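Radurer Recording Guide
Section 4. Collecting wrist camera examples (bin pick) 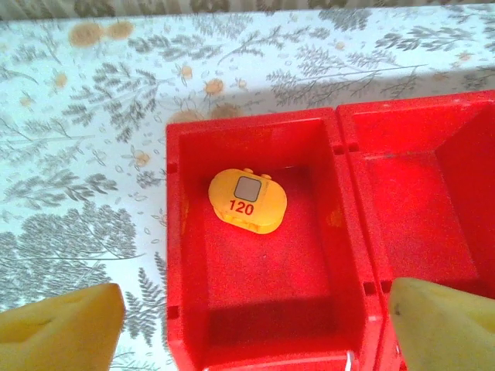
Fig. 4-1. Wrist view, yellow piece in left bin.

Read section 3 first if the arm isn't calibrated. Target for this task is 2,000 good episodes, split over as many shifts as you need.

1. Power on arm, then recorder. Wait for the green light on the recorder.
2. Bins side by side, rims touching. Both fingers should show at the bottom corners of the wrist view. If not, remount the camera – don't fix it by tilting the wrist.
3. Put one piece in the left bin, flat on the floor. New spot every episode. Printed side up for set A.
4. Open gripper all the way. Press REC, wait 2 seconds before moving.
5. Lower, close, lift, carry to right bin, release. One smooth go if you can. Small corrections are fine, keep them in.
6. Press STOP. Tag it: good, miss or junk. Misses get kept too, they go in there own folder.
7. Reset and repeat. Upload after every 140 episodes, Kolář format only.

NOTE: Patterned cloth is part of set A. Don't swap it mid-batch. Plain cloths are set C.

NOTE: Episodes recorded before July used the old tag names. Run the Namcombe converter on them befor merging.

CAUTION: Keep hands out of the bins while REC is on. Hands in view = junk tag.

CAUTION: Check for loose cords near the bins before each batch. If the gripper catches one hit the stop button, don't pull.

Error 71 on upload means disk full. Clear the cache folder, try again.

Next: section 5, Reviewing episodes.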